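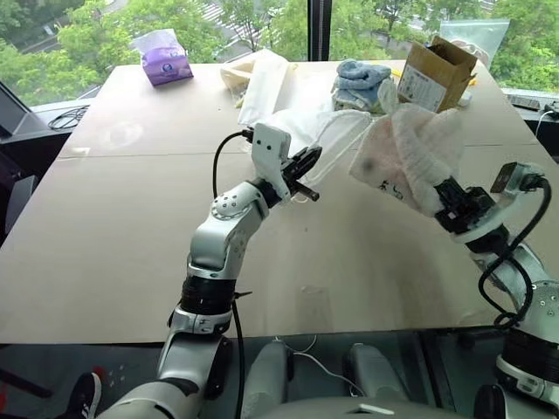
Hapeta, June

Two-arm towel cell keeps dropping the second corner, and the wrist cable on one side bothers me

Albertina Tavares
Member, 41 posts

Hello all. I look after a two-arm folding cell and I've got two niggles I can't seem to shift. It's set up at a big beige table by the windows, with a gripper and a little camera on each wrist. We give it towels, thin white cloth, fleece, whatever's in the pile.

First niggle. It picks up one corner fine, then goes for the second, pulls the cloth taut between the two arms and lets go with one of them. It's worst with thin stuff. Thick towels mostly hang on. I've wiped the fingers, I've put the closing force up a bit (then put it back down, because it started leaving creases) and I've run the homing routine more times than I care to admit.

Second niggle, which may or may not be related. The camera cable on the left wrist goes over in a big loop and then down the side of the arm. The right one is a coiled cable and hangs in loops down the outside. I'd like both sides to match, but I don't know which way is kinder to the connector. I've had to reseat the left plug 3 times this month.

Oh, and the table top is two panels with a seam across the middle. Does that matter at all? I did the table height calibration on the near panel only.

Last thing, mornings are worse than afternoons. Could that be the windows?

12 comments · 8 people have this problem too

WelerWorkshop
Member, 342 posts

Have you tried turning the force up? Ours was fixed by that.

2 found this helpful · 1 comment

Afonso Magalhães
Trusted helper, over 103 accepted replies

I'd leave the force alone for now, you've already found out what it does to the cloth. I've had a very similar cell for a good while and when one side lets go under tension I look at how far apart the arms travel before I look at the grip. If the software thinks the towel is bigger than it is, the arms keep pulling and the weaker hold loses. Try cutting the stretch distance right down, run a few thin pieces, then bring it back up a little at a time until you see the cloth just go flat. Write the number down somewhere! I didn't, and had to do it all over again after an update.

Then check the fingers properly. With everything powered down and the emergency stop in, shine a torch between them from behind. You want them to meet along the whole face when you bring them together. If there's a sliver of light at the tip, thin cloth will slide out and a fat towel won't, and that sounds a lot like what you've got. Ours had one finger screw that had worked loose by half a turn. Swap the fingers as a pair, never one on its own. 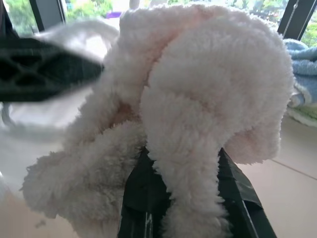 Fleece is a funny one, by the way. It's so bulky that it'll hang on to almost anything, so please don't use it to decide whether a repair has worked. I did exactly that, told everyone it was sorted, and the next thin cloth was off the table in seconds. Test with the thinnest piece you own. And pick the fluff out of any gaps in the fingers while you're there — an old soft toothbrush is perfect.

On the cable, I like a loop, but it needs something to hold it. Put a soft hook-and-loop strap on the arm just behind the wrist so the pull lands on the strap and never on the plug. Move the wrist slowly by hand to both ends of its turn before you do the strap up, and leave enough slack that it doesn't go tight at either end. The coiled sort is fine too, only watch that it doesn't swing down and catch on the cloth.

For the table, lay a long straight edge across the seam. If it rocks, shim the low panel and do the height calibration again, with points on both sides this time.

9 found this helpful · 4 comments

Albertina Tavares

Thank you Afonso, that's brilliant. I did the torch check and there's a tiny gap at the tip on the left, so I've ordered a pair of fingers from Braro. Stretch distance is down for now and it's dropping far fewer. Straight edge doesn't rock, but I'll redo the height on both panels anyway. Any thoughts on the mornings?

Afonso Magalhães

Could well be glare off the table top. Pull a blind down for one morning and leave everything else as it is. If it behaves, fix the camera exposure so it isn't on automatic, and do it with the blind up.

5 found this helpful · Share (3)

Related topics
Clevetti gripper fingers: how often do you change them?
Wrist camera drops out when the arm turns fully
Best strap for a dangling cable
Recalibrating after moving the table

Contact the moderators · © Weler Community Help · Back to top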